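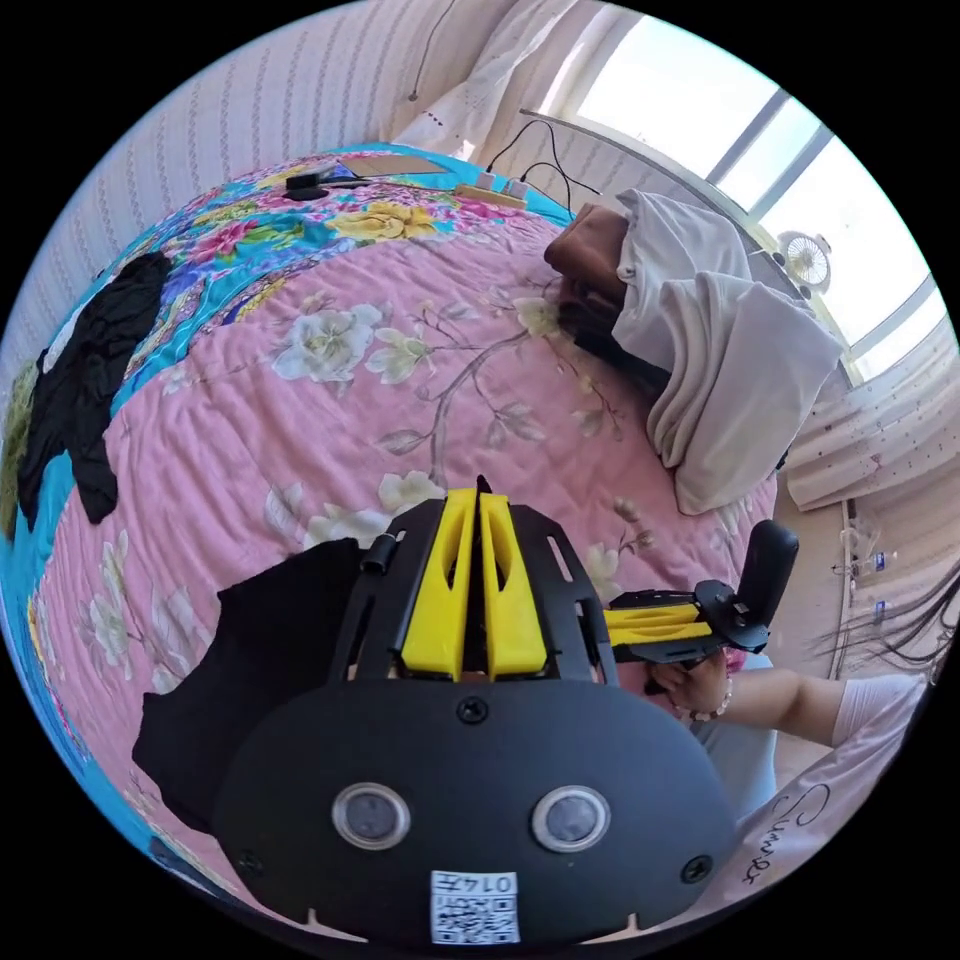 Asked by Syafiqah Goh in Laundry & Closets
Last updated 2026-09-14
Print this page | E-mail to a friend

How do I fold black clothes on the bed without losing track of what's what?

Okay, so I wear a lot of black. I never planned it, it just happened, and now laundry day means I tip the basket onto the bed and I'm looking at one big dark heap. I fold on the bed because it's the only flat space I have. My place on Suvden Street has a kitchen counter maybe the size of a tray, and I'm not putting clean tops on that.

My trouble is in two parts. First, I can't tell the pieces apart until I've picked each one up and shaken it out. Half the time I've got a top by the hem when I think I've got it by the shoulders, so I turn it around, then turn it around again, and by then it's more wrinkled than when I started. The plain ones with no label are the worst. Front or back? I check the neckline, I think I've got it, and then I put it on the next morning and it's choking me.

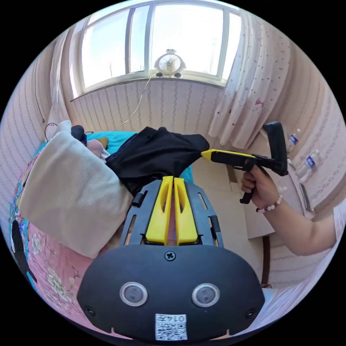
And the second part is that the bed is soft! My mom folds on a table and gets these lovely sharp rectangles. I do exactly what she does and mine come out like little pillows. The quilt bunches up under my hands and the sleeves slide out the minute I turn the thing over. I've tried pulling the cover tight first, which helps for two or three shirts and then it's all ripples again.

I did buy one of those folding boards, the Oto one, and I used it for a week. It's fine for T-shirts but anything with a wide neck or thin fabric comes off it crooked, and I have nowhere to keep the board. So please don't say folding board.

Other things that may matter: my drawer is 12 inches deep, I don't have much hanging room, and the tops are mostly thin and stretchy. I'd like to get to where I can do the whole load in one go and put it away, because at the moment I fold half, get annoyed, and sleep next to the rest.

Does anyone have a way of doing this that works on a bed? Especially the bit about telling front from back quickly.
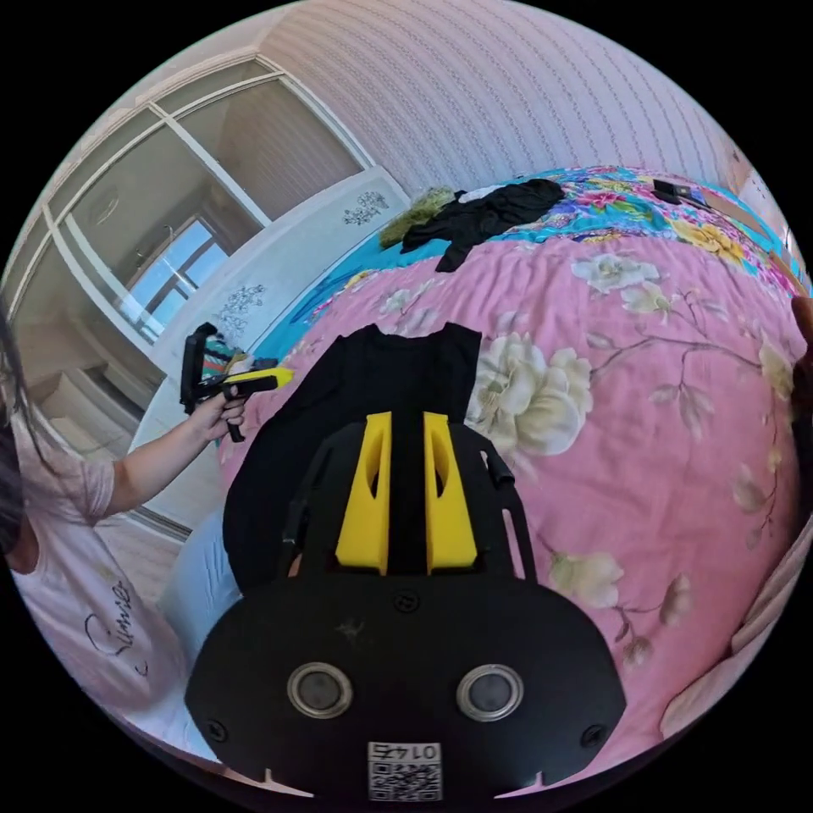 Catarina Bastos
Sort before you fold. I know it sounds like extra work but I have a husband and a son who both wear nothing but black, so believe me, I've been through this. Go through the heap once and only decide what kind of thing each piece is – tops by the pillow, bottoms at the foot, small stuff off to the side. Don't fold a single thing yet. Once it's in piles you stop holding leggings up by the ankle wondering where the sleeves went.

For front and back, lay the top down flat and look at the neck. On most tops the front dips lower. If it's so close you can't tell, put a couple of stitches in colored thread inside the back of the neck. I use red. It takes no time with a needle already threaded and you can do it in front of the TV. I did all of my son's undershirts that way last October and the stitches are still in there.

About the soft bed: smooth each top from the middle out to the sides with flat hands, and don't press down. Pressing is what makes the dents. Then fold both sides in to the middle, sleeves back on themselves, and bring the bottom up in thirds. With thin stretchy fabric I'd stop caring about sharp corners. It relaxes in the drawer anyway, and standing the pieces on edge matters more. If the drawer is 12 inches deep you have loads of height, so fold them a bit taller than you'd think or they'll flop over.

Oh, and do it near a window if you can. Black and navy look the same to me under a lamp and I've sent my husband out in one of each sock.

numis_and_tea
Just hang them. I got the Hung slim hangers and they take up hardly any room.

Syafiqah Goh
Thank you Catarina! I'm trying the red thread tonight. I did the sorting thing this morning and I got through all the tops before I had to leave, so that's already better than last time. The bottoms are still on the bed but at least they're in their own pile. numis, I've got room for my coats and that's about it, sorry!

One more thing if you're still reading – do you do the tops with built-in straps the same way, or roll them? Mine keep coming undone when I fold them in thirds.

Catarina Bastos
Tuck the straps down inside the neck first, then fold in half the long way and roll from the bottom. Don't bother with thirds for those.

Filed under: folding, dark laundry, small bedrooms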